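Textiles & Garment Care — Session 4 handout
Instructor: Wajid Mohmand
Notes cleaned up by Tincuța Enache, sorry for typos

Topic today: reading a garment before you fold it. Printed cloth, seams, creases.

Carried over from last week — plain cloth vs. printed. On plain cloth a fold throws a shadow and you see it right away. On a busy print the shadow competes with the pattern. Dark blotch or dark crease? Hard to say at a glance. Camouflage is the worst for this, that's the whole point of camouflage.

Terms (know these for the short write-up)
Ground — the color behind the print, often the lightest one.
Repeat — distance before the pattern starts over. On some prints it's long enough that you never see it on a single piece.
Hand — how cloth feels. Soft, crisp, dry, etc.
Double stitching — two lines of thread running side by side. Common on work clothes, trouser legs, shirt sides.
Bunch point — where the cloth is gathered and held. Everything above it folds toward it.

Woodland prints: soft rounded patches, several colors, edges that wander. Don't try to follow the patches, they'll lead you nowhere. Look for the straight things instead. A seam is the best one. Thread is often a different shade from the cloth, so even in a crumpled pile you can pick up the line and follow it.
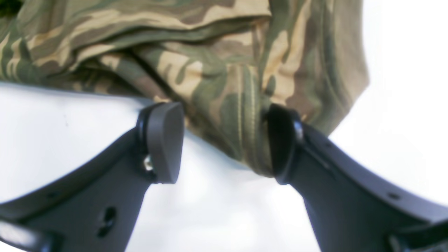 Fig. 1. Woodland camouflage cloth, bunched. Note the double stitch lines running down to the bunch point, and the deep crease left of center.

Question came up in class: shirt or trousers? Can't tell from a bundle like Fig. 1. A double-stitched seam could belong to either. Write "garment, type unknown" on your sheet and move on. Samran Khunthong asked if guessing loses points — no, but a guess written down as fact does.

Same with fiber. Looks like soft cotton is fine to write. "100% cotton" is not, unless you have read the label.

Finding your way out of a bundle
1. Find a seam. Any seam.
2. Follow it away from the bunch point, toward the looser cloth.
3. Stop at the first edge — hem, cuff, waistband, collar.
4. Hold the edge with both hands and let the rest drop.
5. Now name the garment.
Don't shake before step 4. You lose the seam and start over.

Creases. Two kinds for our purposes. Soft rolled folds come out by hand, smooth from the middle outward. Sharp ones need steam or a damp cloth. If it's been twisted tight, lay it flat first and give it some 20 minutes before you decide wich kind you have.

Homework: one printed garment from home, dropped in a heap. Sketch the seams only, leave the print out. Half a page of notes. Zeyu Xiao has the spare cloth bin if you dont own anything printed. The sketch and notes together count for 20 points out of 80.

Next time: pockets, plackets, and why we turn things inside out before washing. Bring the Nudora chart.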